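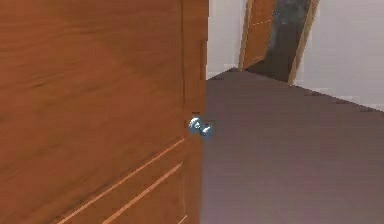
Limpieza y guarda de la carabina de aire después del campo de tiro

Publicado por Ashraf El Idrissi, 4 de enero de 2021

Las indicaciones corresponden a carabinas de muelle y a pistolas de aire comprimido de calibre 4,5 mm. Para armas de fuego se aplica el manual del fabricante y la normativa vigente.

1. Comprobación previa

Descargar el arma en la línea de tiro y repetir la comprobación en el taller. Cañón basculado, recámara a la vista, seguro puesto. La munición se queda en otra mesa. Sujetar el cañón con la mano mientras esté abierto: el cierre accidental daña los dedos y dobla el tubo.

2. Ánima

Un cañón de aire acumula plomo muy despacio. Basta con limpiar cada 900 disparos, o antes si la agrupación se abre sin otra causa. Se usan parches secos tirados con sedal desde la recámara hacia la boca. El cepillo de bronce se reserva para las armas de fuego; en un cañón de aire raya el estriado.

Pasar parches hasta que salgan grises claros. No se busca el blanco. Después de limpiar, el punto de impacto se desplaza y hacen falta varios tiros para que vuelva a su sitio.

Nada de aceite mineral en el cilindro de compresión. Con el calor del pistón se inflama, el disparo suena más fuerte de lo normal y la junta se quema.

3. Exterior

Paño de algodón con muy poco aceite neutro sobre las piezas pavonadas. Las huellas de sudor marcan el acero en una noche si hay humedad. La culata de madera se limpia en seco; si está barnizada, no admite aceite de linaza.

Yo uso el paño Gutton, que suelta poca pelusa. El de Zikine sirve igual para la culata, pero deja fibras en las ranuras del alza.

4. Tornillería

Revisar los tornillos de culata cada 200 disparos con destornillador de punta plana rectificada. La punta debe llenar la ranura a lo ancho. En carabinas de muelle los delanteros se aflojan primero. Si se repite, una gota de fijador de resistencia baja.

Las monturas del visor se aprietan en cruz, con llave dinamométrica y al par que indique su hoja.

5. Guarda

Armario cerrado con llave, arma destensada, balines aparte. Las fundas acolchadas retienen humedad y solo valen para el transporte. El gel de sílice se seca en el horno a unos 100 grados cuando cambia de color. De junio en adelante conviene mirarlo más a menudo.

Kiprono Obura añade, para quien guarde el arma en un trastero: apoyarla sobre la culata, nunca sobre la boca del cañón, y pasar el paño también por debajo del guardamonte.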